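Aus dem Haus: Zwei Körbe, ein Tisch, fertig
Rundbrief der Hausgemeinschaft Joncombe, Mittwoch, 19. August 2020

Kurz und schnell diesmal, der Rundbrief muss heute noch raus und der Drucker im Büro will wieder nicht.

Thema Gästezimmer. Im Februar hatten wir beschlossen, dass die Zimmer im Anbau endlich eine ordentliche Grundausstattung kriegen. Dann kam alles andere dazwischen, und liegen geblieben ist ein Karton mit Tassen, Seife, Tuben, Kleinkram. Den haben wir jetzt ausgepackt. Tisch freigeräumt, schwarzes Tuch drüber (auf Schwarz sieht man jedes Teil sofort), Körbe dazu, los. 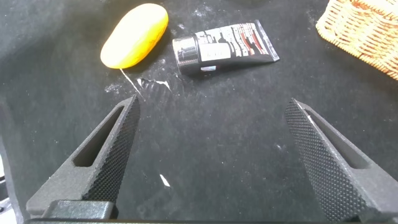 Die Idee ist simpel: pro Zimmer zwei Körbe. Einer fürs Bad, einer für den kleinen Hunger. Kein Suchen mehr, kein Klopfen abends um 10, ob jemand noch ein Stück Seife hat. Wer ankommt, findet alles an einem Platz. Wer abreist, stellt die Körbe auf den Tisch zurück und wir sehen mit einem Blick was fehlt.

Das Flechtzeug stammt aus dem Restbestand vom alten Laden Sydorenko, die haben uns die Körbe damals beim Räumen überlassen. Nochmals danke dafür! Sind leicht, haben Henkel, passen ins Regal. Bitte nicht nass auswischen, nur ausklopfen. Letztes Jahr stand einer die ganze Nacht in der Dusche und roch danach bis Weihnachten.

Badkorb: Becher, Seife, Etui, Tube. Seife immer flach hinlegen, nicht hochkant, sonst kippt sie in die Zahnbürsten. Tuben mit Deckel drauf!! Muss man leider dazusagen. Der Becher kommt nach hinten in die Ecke, dann bleibt vorne Platz für das, was die Gäste selber mitbringen.

Esskorb: Da gab es Diskussionen. Echtes Obst hält im Sommer keine drei Tage, das wissen wir alle noch vom Juli (die Pfirsiche, ich sage nichts weiter). Zum Probepacken und für die Deko deshalb Kunstobst, Apfel, Orange, Zitrone. Sieht nett aus und krabbelt nicht. Echtes gibts in der Küche, Schale auf der Fensterbank, nachgefüllt wird montags.
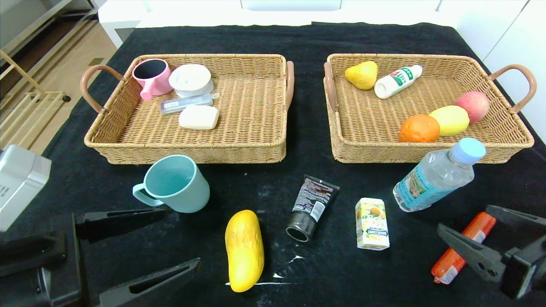

Was wohin gehört

Weil beim ersten Durchgang doch wieder alles durcheinanderging, hier die Regeln für die losen Sachen:

Wasser und Saft in den Esskorb, Flasche schräg hinein, damit sie nicht rollt. Saft nur kleine Kartons. Die großen sind angebrochen nach zwei Tagen ein Fall für den Ausguss.

Cremes und Waschzeug in den Badkorb, auch wenn im anderen noch Platz ist. Nichts was schäumt neben was Essbares. Das gilt auch fürs Kunstobst, aus Prinzip.

Tassen bekommen im Anbau einen eigenen Platz. In den Körben schlagen sie an, und die mintgrünen mögen wir alle zu gern, um sie zu ruinieren. Also Tasse neben den Korb, Henkel zur Wand. Wer sie lieber umdreht wegen Staub: auch recht, aber dann bitte auf ein sauberes Tuch und nicht direkt aufs Brett.

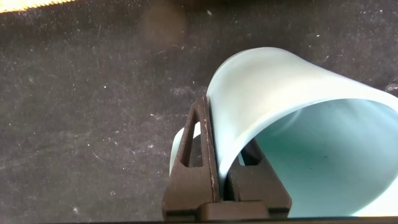

Zahnputzbecher und Trinktasse sind übrigens zwei verschiedene Dinge. Rosa ist Bad, Mint ist Tee. Steht ab sofort auch auf dem Zettel innen an der Schranktür, groß geschrieben. Nach dem Wochenende alle Tassen in die Spülmaschine, auch die unbenutzten.

Zum Geld, weil gefragt wurde: In der Kasse für den Anbau liegen noch 109 Euro. Davon gehen 6 für die Etiketten weg, Rest bleibt für Nachschub. Der große Topf mit den 3.859 Euro ist fürs Dach reserviert und wird nicht angerührt, auch nicht für "nur ein paar Handtücher". Handtücher bestellt wie immer Condoteck mit, Sammelbestellung läuft, Liste hängt im Flur. Bitte leserlich eintragen, beim letzten Mal haben wir Waschlapen bekommen die niemand wollte.

Noch offen: Welche Zimmer zuerst? Vorschlag Erdgeschoss, dann oben, zum Schluss das Eckzimmer Nasus, da klemmt ohnehin noch das Fenster. Wer was gegen die Reihenfolge hat, bitte bis Freitag melden, danach wird verteilt.

Und falls jemand zu Hause noch kleine Körbe mit Henkeln übrig hat, gerne her damit. Farbe egal, Hauptsache sie stehen gerade. Abgeben in der Küche, unter die Bank schieben, Zettel dran mit Nammen.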